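Support > Data Collection > Kedville Station > Blender parts episodes

Wrist view drops out partway through episodes

Hi all, and thank you for being so patient with me on this one! I'm on the Kedville station, collecting the blender parts set for Brokow, and since the update in May the wrist view has been freezing in the middle of a grasp. I lost 13 episodes out of 53 that way. The arm keeps following me perfectly well, so I don't notice until playback, and by then I've reset the table.

Reply from Sorin Jitaru, Rornier support
Oh, that's a frustrating one, sorry! Could you reseat the wrist cable at both ends, leave a bit more slack at the last joint, and then run 20 short episodes with the Barbu recorder set to warn on stale images? Please keep the bad ones too, just tag them "freeze" so they stay out of training.

Done, and I took my time over it. The plug on the arm side had crept out a little (I could feel it click when I pushed it home). 17 were clean and 3 froze, all with the wrist turned far over to line up with the blade assembly.
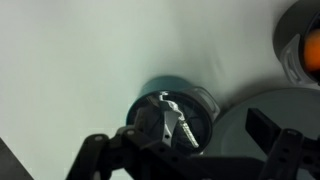
I'd like to try a longer cable before I redo the lost episodes, if you have one you could send. Until then I'll stick to the gentler approaches and leave the steep ones for later.

Status: waiting on part

2 people have this problem · 4 comments · 0 shares

Related tickets
Gripper width reads zero after homing
Episode tags missing after upload
Recorder warns on stale images at startup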